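Wanotix Hada two-finger gripper

The Hada is a parallel gripper for small tabletop arms. It ships with 4 mounting screws, one cable and a printed setup sheet. Replacement fingers are sold in pairs. Lead time is 8 working days.
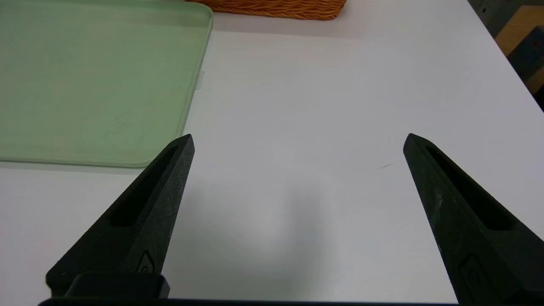 Hada can be tried at our Porkgate showroom on open days. The next one is in April. Eleni Golob runs the demonstrations, and visitors may take a turn at the controls — no experience needed. Each session is limited to four people. Bring your own parts if you want to see how they handle, up to 400 grams each.

To book a place or ask for a quote, use the contact form and put "Hada" in the subject line.

Page updated 2018-02-16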